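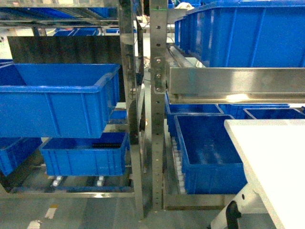
Enton Residents' Association
Minutes of the general meeting, 4/6/18
Filed under: Meetings & Minutes
3 min read

Present: 18 members, which makes a quorum with three to spare. Apologies were received from the ward councillor, for the fourth meeting running, and accepted in the usual spirit.

1. Previous minutes
Carried, after "robust discussion" was amended to "discussion".

2. Parking revenue
The chair reported on council's reply to our letter. Council maintains that the meters on Kina Street exist to encourage turnover and have nothing to do with income. The same reply regrets that the meters cannot be removed, as the income is already in next year's budget. Members asked that both paragraphs be kept on file.

A member noted that the fine for overstaying has gone from $30 to $60 while the signs have stayed the same size. Another said the bakery's customers now buy their bread in Ultico, where parking is free and the bread is worse.

Moved: that the association ask council to publish meter and fine income separately, and to say what it is spent on. Carried, one against. The member against wished it recorded that he does not own a car.

3. Petition
The petition for a free first half-hour has 300 signatures. The secretary has struck out two that were plainly the same dog. It will be lodged once the cover letter has fewer adjectives. 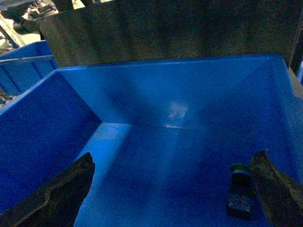 Blue plastic bin, interior.

4. Bin charges
Council proposes a yearly levy on a second household bin, to discourage waste. Members asked what becomes of the levy if waste is discouraged. The chair undertook to put the question more politely.

5. Stan Reserve
The toilet block remains closed pending a review of its opening hours. Noted.

6. Other business
The treasurer's report was held over, the printer being out of toner. A request to buy toner was held over until the treasurer's report.

Meeting closed at 9.10 pm. Supper followed.

Contact the secretary | © Enton Residents' Association | Back to top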